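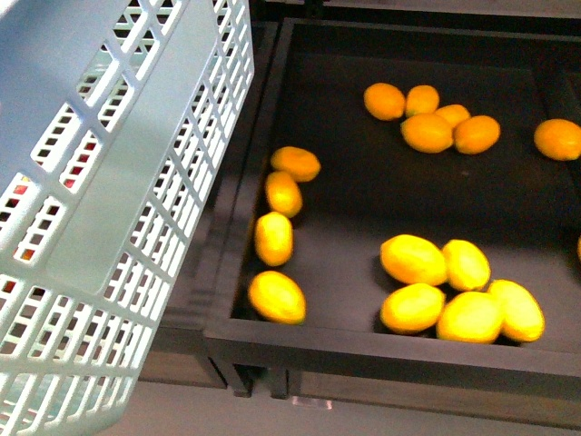

Robot club news: oranges, lemons and a very patient basket

Search news Search Go

Last updated: April

Well, what a term it has been for the robot club! When Catinca Roman first suggested that our older pupils might like to teach a robot to sort the shopping, I think most of us pictured a few wobbly minutes and a bruised apple. Instead we have two teams, Gakari and Tekis, who now talk about citrus fruit over lunch and would happily stay until the lights go off.

The task sounds simple enough. Oranges and lemons are laid out on a black tray, and the robot has to tell one from the other and get the right ones into a plastic basket without squashing anything. The plain dark tray helps a great deal with the colours – a bright yellow lemon is hard to miss on it – but some of our fruit is a sort of yellowy orange, and oval as well, and that is where the arguments start. Is it a pale orange or a ripe lemon? Tekis have gone by colour so far, while Gakari are convinced that shape is the answer (they have the drawings to prove it, and will show you if you stand still for long enough).

To teach the robot the difference, the teams have gathered 4000 pictures and labelled every one themselves, which took most of the winter and rather a lot of biscuits. Each team then gets 20 tries at the tray, with the fruit moved about between goes, and the scores are written up on the board by the door.

We would love families to come and watch the last session of term, at 4 in the afternoon in the science room. Do bring little brothers and sisters – there will be lemonade, naturally.

Comments

Coman's mum: He has been sorting our fruit bowl at home. Very proud of them all!

Flurkarton: Go Gakari! Shape every time.

Gran of a Tekis: Will there be seats? I would like to come but can't stand for long.

Catinca Roman: Yes, plenty of seats, and we'll keep you one near the front.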